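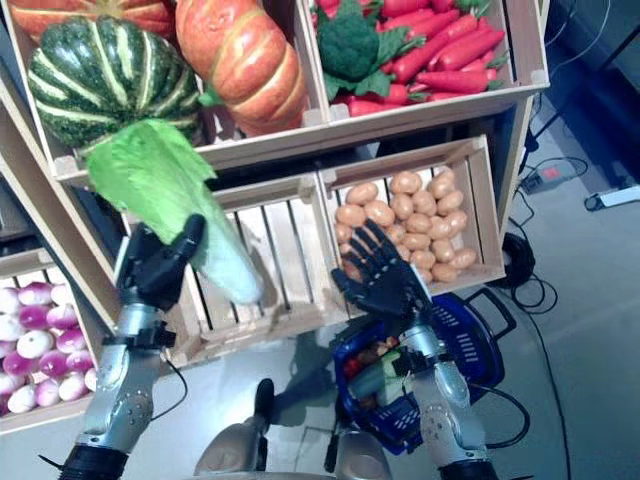

Turnips, potatoes and carrots are among the artificial vegetables on the wooden produce stand.

Practice grocery stand to stay open through April in Trilley

Last updated: 21/11/2019
452 shares | 4 comments

TRILLEY – A practice produce stand stocked entirely with artificial vegetables will stay in use at the Hurnitness adult learning center through the end of April, the center said this week.

The stand opened at the end of the summer and was supposed to be packed up before the holidays. Zahira Teoh, who manages the center's daytime classes, said the sign-up sheets for December and January filled up before that could happen.

"We had planned to put the crates in storage and bring them back next fall," Teoh said. "Then the cooking class asked for it, and the English class had already built their winter lessons on it. It made no sense to take it down."

The stand is made of light wooden crates set in tiers, the way a small grocery or a farm stand would show its vegetables. The stock includes squash, pumpkin, carrots, broccoli, potatoes, turnips and cabbage. People shop from it with a plastic basket, put things back, and move them from one crate to another.

The center paid almost $3,000 for the crates and vegetables together. The money came out of its regular equipment budget, Teoh said, and no class fees went up.

English classes were the first to use the stand and still use it the most. Renu Tomar teaches the beginner group and said she had been using picture cards for the food unit for years.

"With the cards, people learned the word and that was it," Tomar said. "They could say 'turnip.' They couldn't ask for the two small ones in the back."

Her students now work in pairs, one as the shopper and one as the clerk. The shopper gets a list and has to ask for each item out loud. The clerk can ask which one, how many, or whether something else would do. After a few rounds they trade places. Tomar said the lists started out very simple and have gotten longer, and that some students now write lists for each other, including a few with things the stand does not carry.

"That's a good lesson too," she said. "What do you say when they don't have it? You'd be surprised how long that conversation can go."

The squash have caused the most trouble. Several students knew them by other names or had never cooked with them, and one class spent most of an hour on the difference between a squash and a pumpkin. Tomar ended up making a handout.

The second regular group is a job skills course for people applying for work in grocery stores. Ridwan Wattimena, who worked in produce departments before he began teaching, runs it on two mornings a week. His students practice filling a crate, building a mound that does not roll, and turning the items so the better side faces out.

Potatoes are where he begins. They are forgiving, he said, and a person can see right away whether the pile is going to hold. Carrots come later because the tops have to be dealt with. Round things such as turnips are last.

"You can't teach this with real produce unless you want to throw out a lot of produce," Wattimena said. "Everybody drops things in the first week. They drop a turnip, it goes under something, they get it back and keep going."

He said there are limits. Artificial vegetables do not have soft spots, so students cannot practice culling, the job of picking out items that should no longer be sold. Weight is another problem. Wattimena takes each group to a working store toward the end of the course so they can lift full cases and handle real stock before they interview.

He also tells students not to expect an artificial cabbage to behave like one that came off a truck that morning.

"A real one has loose leaves on the outside. You trim it, you clean up the trimmings, you do the next one," he said. "We talk about that part. We can't do it."

The vegetables were ordered from Setiawan, a supplier of display food. The first shipment was short on root vegetables and the center waited several weeks for the rest. During that time the English class worked with what it had, which Teoh said was mainly squash.

The crates came separately and arrived flat. Staff put them together over a weekend. Teoh said a couple of them had rough edges that needed sanding before anyone could use them, and one was built backward and had to be taken apart.

A third group was added in October. Melati Mangundap teaches a course on cooking for one or two people, and she uses the stand at the start of each session to plan meals. Students fill the basket with what they think they would use in a week. They then go through it together and talk about what would be left over.

Most baskets come back too full, Mangundap said. Cabbage is the usual reason. A whole head is a lot for one person, and many of her students said they buy one, use a quarter of it and throw the rest away. The class now has a full session on what to do with the remainder, with soup on the first day, a stir-fry later in the week and a quick pickle for whatever is left.

Napa cabbage gets its own page in her class packet. It is milder than the round kind and the leafy end cooks faster than the pale base, so she has students cut the two parts separately and put the base in the pan first. Wrapped and kept cold, she said, it will usually last longer than people expect.

The cooking itself is done with real food, in the center's kitchen down the hall. Mangundap said she makes a point of keeping the two apart after a student carried an artificial potato into the kitchen and left it by the sink with the others.

The center counts visits by class sign-in. From opening day through the end of October, the stand had 1,209 visits, and many of those were the same people coming back each week. Teoh said she had not set a target but had guessed the figure would be much lower.

Not everything has gone smoothly. Small pieces have come off some of the items and had to be glued back on. Vegetables end up in the wrong crates by the end of most days, and the person locking up used to spend a good part of the evening sorting. The center now asks each class to put things back before leaving. Teoh said this works on some days better than others.

Busisiwe Oosthuizen, a student in the beginner English group, said she did not see the point of the stand the first time. She had shopped for her own family for decades and did not think she needed to practice it.

"But at the store I always used the machine, so I would not have to talk," Oosthuizen said. "Now I ask. Last week I asked a man where the broccoli was, and he told me, and I understood him."

She said she would like to see the stand carry fruit. She is not the only one. Fruit was the most common request on the comment cards the center collected this month, followed by onions and price signs. Teoh said price signs are the easy one and should be up by the new year. The classes will use them to practice adding up a total and making change.

Fruit will depend on money and space. A second set of crates would have to go along another wall, and the center has not decided whether it can give up the room. Onions are on the next order.

The stand is used by enrolled students during class hours. There are no open hours for the general public, although students may bring one family member to the final session of each course. New courses begin in January, and sign-up is at the front desk or by phone. The job skills course has a few places left. The daytime English course is full and has a waiting list, and an evening group will be added if enough people ask for one.

After April the crates will be checked over and any worn vegetables replaced. Teoh said the center will decide then whether the stand comes back in the fall or stays up all year.

Share this story | 4 comments

Recent items
Stereo music hall sets new hours for winter
Trilley road crews to begin leaf pickup on the east side
How to store root vegetables without a basement
Evening bus route changes delayed again
Hurnitness center seeks teacher for sewing class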